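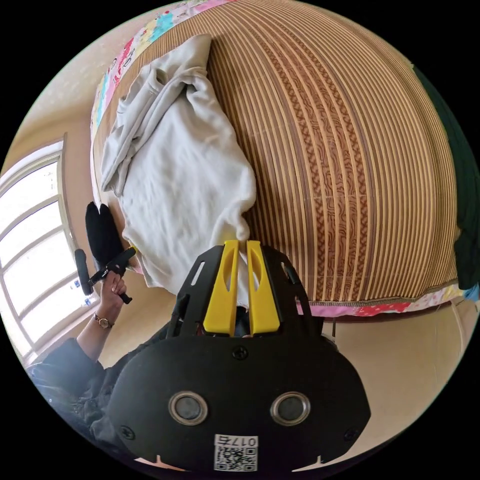 Folding task: cloth slips when I pull the corner tight. Is it my hands or my settings?

Posted by Stollovia, Jul 6, 2026

I am recording demonstrations of towel folding with two hand-held grippers, one in each hand. So far I have 113 episodes. My routine is: find a corner, pinch it between the fingers, pull until the cloth is taut, then take the second corner with the other gripper and lay the fold down.

The trouble is in the pulling. In maybe one episode of five the corner slides out of the fingers and I must pick it up again. I keep these episodes, but I am not sure if it is correct. When I trained a first policy, the arm closed on the corner, pulled, lost it, and then continued the fold with nothing in the fingers. Should I delete every episode with a slip? And is it a problem that I work on a woven mat on top of a bed? The mat moves a little when I pull.

Comis

Do not delete all of them. Split them in two groups. If you noticed the slip, went back and took the corner again calmly, this is a useful recovery and the policy needs to see it. If you made the fold anyway with a bad grip, or shook the gripper to get free, throw it away.

For the pinch itself, go deeper. Many people take only the last bit of the hem. I put the fingers over the corner so that the seam is inside the grip, I close, I wait half a second, and only then I pull. The wait is important for training – without it the model mixes the closing and the pulling into one movement, and a real arm closes slower than your hand.

Also pull slower than feels natural. My towel set has 189 episodes and I had to record the first part again for this reason.

Hubmann

you need more data. 113 is nothing, we have nearly 2,000 for shirts and it still drops sleeves sometimes

Atommont

I agree with Comis about the recoveries. About the bed: a soft surface is fine if the robot will also work on a soft surface. If it will work on a table, record at least half on a table, as the fingers can push down into a mattress and get under the cloth, and a hard top does not allow this. For the mat, I fixed mine with safety pins at the corners.

One more check. Play back a slipped episode and look at the finger width at the moment of pulling. If the width is going to fully closed before you feel the slip, you can find the other bad ones with a small script and do not need to watch everything.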